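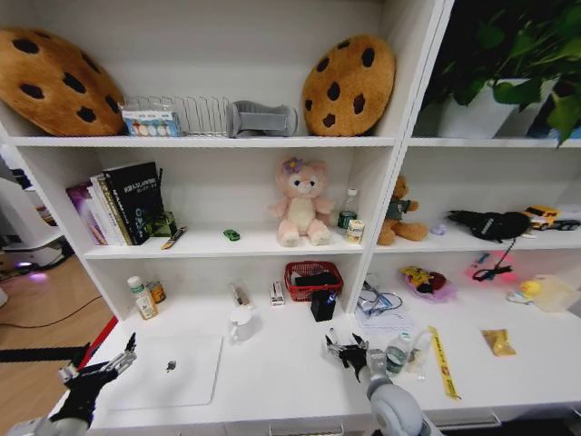
What should be in the budget before a second arm position is ordered? The end tooling, a spare set of fingers, the mounting hardware, and the hours to re-teach every pick. The arm itself is usually the line that is already right.

I'm putting that first so people who only want the short version can stop reading. The rest is a reply to the message from 7 Sep 2021, quoted below in part.

> We have approval in principle for one more manipulation station at
> Skernport, to be spent by the end of February. The Etmont quote covers
> arm, controller and cabling. It does not mention end tooling at all.
> Two questions for the list. Do we go with multi-finger hands or a plain
> two-finger gripper? And is the Idus service plan worth taking in the
> first year, or do we wait until something breaks?

On the first question, it depends on what you put in front of it. Our work is shelf picking of household items: bottles, books, small boxes, soft toys, cables. Multi-finger hands give you more ways to hold a soft or odd-shaped item. They also give you more joints to calibrate and more parts to stock. A two-finger gripper covers rigid items of moderate width and is easier to keep running. If the task list at Skernport is mostly bottles and boxes, I would buy the two-finger unit and put the difference into spares.

Check clearance before you choose. Measure from the fingertips back to the widest part of the housing, then compare that with the opening between your shelf boards. We had a compartment on our first layout where the fingers fit and the housing did not, and the shelf had to be moved up 44 mm. That cost us an afternoon plus a new set of taught positions. Ask Etmont for a drawing with the wrist camera and its connector included, since the standard drawing leaves both off.
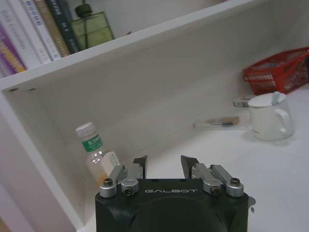 Two-finger gripper over the tabletop, lower shelf compartment behind it.

On the second question, read what the plan covers. The Idus plan we were offered had these terms:

Response on controller faults: included
Finger and pad wear: excluded
Linkage and pivot parts: excluded after 90 days
Recalibration visit: one per year, travel billed separately

Most of our downtime in the first year was on the excluded lines. We declined the plan and set up a parts shelf instead. For a single station I would do the same again. With three or more stations the controller cover starts to look reasonable.

Other items missing from your list, going by the spreadsheet you attached:

1. Test objects. Allow some 500 dollars a year. Packaging gets crushed and labels come off.
2. Shelving. Buy two identical units at the same time. Ours was discontinued and the replacement had different hole spacing.
3. Teaching time. We logged 123 hours on the second station, against a plan that had none.
4. Cable management. The Yokoyama clips are fine on the arm but too stiff at the wrist - get the soft sleeve for the last section.

One point on timing. If the money has to be spent by February, order the tooling in the same purchase as the arm. We split ours, and the arm sat bolted to its base with nothing on the flange while the second order went through purchasing.

I can send our parts list off-list. It needs the prices removed first.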